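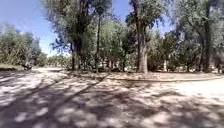

Photo: Zhiqiang Lei / Kotness field set

Week 9 handout: Visual navigation with a learned traversability score

The topic this week is a result from the Kotness project. A wheeled robot has to decide which ground ahead it can drive on using a color image alone. The older method, Mastley, looked for flat regions of even brightness. It did well on open pavement and badly under trees. A hard shadow on pale ground gives a strong edge, and Mastley read many of those edges as steps.

Kotness trains on pairs instead. Each pair shows the same patch of ground in sun and in shade, and the network is penalized if the two scores differ. The training set has 305 pairs. Curbs are labeled by hand, so the network still learns that some edges matter.

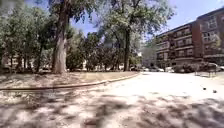 Zhiqiang Lei's view is that the pairs do most of the work, and that a larger network trained without them would make the same mistakes with more confidence. Keep that claim in mind for the reading. The paper does not test it directly.

The test used 400 held-out images. We count a false stop when the planner halts on ground that a person marked as drivable. Mastley made 19 false stops per test route and Kotness made 12 – better, but still too many for a robot left on its own. Most of the remaining ones came where the surface changes, for example from packed dirt to gravel.
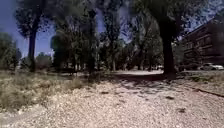 Why not add a depth sensor and skip the problem?
Depth helps with curbs, but a low curb seen from far off covers only a few pixels and the reading is noisy. The camera has to make the first guess at that range.

For April: read sections 2 and 4, and bring one failure case from the test set with a short note on which edge you think caused the stop.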